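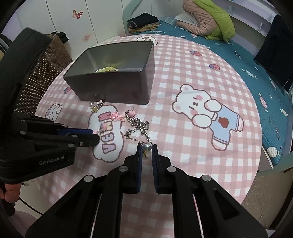

2020年2月，记在Lanora规程本第二册

今天的正事是首饰归盒，副业是改规程。按时间分配看，恐怕得反过来写。

先抄一遍昨晚定下来的任务句，免得又有人说没见过："双手持夹爪，将桌面散放的首饰逐件移入灰色方盒，单件夹取，轻放。"一共就这么一句，我们为它吵到关灯。Dalia Urbonaitė认为"轻放"没法验收，建议删掉或者给个高度。Paora Dunstan认为给了高度就得有人拿尺子去量，而拿尺子的那只手必然会伸进画面。最后"轻放"留下，后面加括号：夹爪开口时，物件应已低于盒沿。这条我觉得不错，眼睛能判，不用尺子。

下面按条记，编号沿用旧规程，改过的注明。

3.1 什么叫"一件"

旧文写的是"可独立移动的最小物体"。写这句话的人（我）当时面对的是积木，日子过得很单纯。今天面对一条缠成团的银色链子，按旧文理解，它算一件；旁边的扣和圈是不是跟它连着，夹起来之前谁也说不准。夹起来以后发现带起了别的东西，按旧文就是违规，按常识就是首饰本来的样子。

改成：以夹取时随之离开桌面的全部物体为一件。带起未预期的小件，继续放入盒中，不抖，不甩，不放回去重来。放完后口头报一声"带件"，复核时标注。

Paora问，要是带起来半路又掉了呢。答：掉在桌上的，按新的一件处理；掉到地上的，见3.6。他又问，掉在床上的呢。床就贴着桌边，这问题不算抬杠。暂定等同落地。

3.2 夹珠子

大的那颗银白色珠子，好夹也难夹。夹爪内侧的蓝色带纹软垫能咬住它，前提是两边垫面都压在中线附近，偏上偏下都容易往外挤。旧文要求"夹紧"，这两个字应当负主要责任。新手看到"夹紧"就使劲，珠子就从桌上飞去了别的地方，人就钻到桌子底下去了。

改成：夹到物体随夹爪移动即可，不再加力。试夹时先抬离桌面一点，停一下，再往盒子走。

"停一下"停多久，没写。Dalia盯着我看了半天，我还是没写。写了秒数，大家就会在心里数秒，动作会变得像在等公交。

3.3 两只手的先后

这条吵得最凶，记详细些。

原来允许双手同时夹取。理由是快，而且看上去很能干。问题出在桌子中间，东西挨得近，两个夹爪的连杆一张开就很占地方，左边一伸过来，右边的外臂正好在那里。碰一下不会坏，但碰完那几秒的轨迹基本没用，复核的人还得决定从哪里剪。

改成：两只手可以同时在桌面上方，但同一时刻只有一只在闭合。另一只要么等在旁边不动，要么往回走。两夹爪尖端都落在同一堆东西里的时候，先闭合的那只有优先权，另一只不许抢。

Dalia说这听着像幼儿园的规矩。我说规程跟幼儿园的规矩本来就是同一个文体。

补充例外：确实需要一只压住、一只拉开的情况（链子打结），允许两只都闭合，事先口头报"协作"。没报就不算协作，算打架。

3.4 线

线要从手腕外侧走，不从桌面中央过。旧文早就有这一条，抄在这里只为提醒自己：今天又有一段黑线斜着过来，绕到了夹爪外臂后头。没勾到东西的时候谁也不觉得它有问题。勾到了，整串小挂件跟着它走，就该有人提议把这条加粗了。现在就加粗。（纸上没法加粗，画了两道杠。）

开始前多一步：双臂各向外伸到底再收回来，看线有没有被拉紧，有没有扫到桌面。这个动作很像做广播操，请忍耐。

3.5 桌布

有人提议换素色桌布，理由是粉白格子上又是白熊又是草莓又是大字母，粉色小挂件放上去，复核时看得眼睛疼。

驳回。我们来人家里采数据，图的就是人家家里的样子。如果进门第一件事是换桌布，那不如回Taipe那间白屋子，那边什么都不缺，唯独缺一户人家。桌布、床单、墙上的蝴蝶贴，原样留着。床上叠着什么、搭着什么，也不许顺手整理。上回在Flenusthorpe就有人好心替住户叠了被子，结果前后两段视频里的房间长得像两户。

允许做的只有一件事：抚平桌布上会让珠子滚走的褶子。抚平和更换之间的界线，我相信成年人分得清。Paora要求把"成年人"定义一下，未予采纳。

补一句给复核的：挂件压在印花上的时候，按凸起和影子判断，不要按颜色。印在布上的东西不在任务范围内。曾有人认真标注过一颗草莓"未移动，失败"，我就不点名了，他会看这本子。

3.6 落地件

东西掉到地上，这一段立即停。夹爪不许去地上捡，软垫沾了灰再回来夹珠子，打滑算谁的。人放下夹爪，用手捡，擦一下，放回桌上，重新开始一段。

停的那一段不删。旧文要求删，我坚持改成保留并标"中断"。失败的东西留着有用，而且删得多了，数据看起来就像是一群从不失手的人做的，谁用谁上当。Goltudo那边来收数据的时候大概会嫌中断段多，到时候由我去说。

3.7 手指和人

握夹爪的手指会露出来一点，可以。脸不行，镜子里的脸也不行。进房间先找镜子，包括柜门、关着的屏幕、以及任何擦得过于干净的东西。

首饰是住户的还是我们带来的，必须在表上写清楚，开始前和结束后各点一遍，双方都在场。这是整本规程里唯一一条我不打算开玩笑的。住户的贵重物品一律不上桌，哪怕对方说没关系。说没关系的人，事后往往最有关系。

3.8 盒子

盒子放在桌子一侧，位置由当场的人定，但一个回合之内不挪。盒里可以不空，里面有什么，开始前口头报一遍。像那条半透明黄绿色珠子的手链，从盒沿上就能看见一截，不报的话，复核会追着问它是什么时候进去的。

有人把盒子往自己这边拽了一把，说够不着。够不着就站起来，或者换另一只手。一拽盒子，后面几件的落点全变了，还附送桌布上一道新褶子。

试行情况

按新条文走了将近80个回合。主观感受：慢，但复核那边安静多了，今天没有人隔着走廊喊我的名字。

还是有漏洞的地方，先列着：

"带件"和"协作"两个口令喊快了分不清，Dalia建议换掉一个。Paora建议"协作"改成吹口哨，此议搁置，他两手都占着倒是正好有嘴。

很小的浅粉色件容易卡在夹爪侧面，不在两片垫子之间，却也跟着走。这算夹住了，还是算蹭上了？按3.1，离开桌面就算。按3.2，没被垫面夹住就不算。两条都是我写的。暂时从3.1，复核加注"侧带"。等攒够了例子再看值不值得单开一条。

金色的小坠子挂在珠子下面晃，过盒沿的时候会刮到。要不要规定从高处绕？如果规定了，3.2那句"低于盒沿再开口"就得跟着改写成先高后低。想了一会儿，觉得正常人自己会绕，不写。写得太细，人就开始背条文，手上就僵了。

夹爪枢轴的销子开工前看一眼，松了的当场换，别拿手拧两下就算修过。

待办

规程本抄一份干净的给Paora，旧版收回来。真的收回来，别再让人夹在笔记本电脑底下当垫子。

问Dalia要复核标签的新列表，"中断""带件""侧带"都得加进去，"草莓"不用加。

8月之前不再改3.3。谁再提，请先戴上两只夹爪把那条链子解开，解开了再谈。

软垫备件快用完了，补。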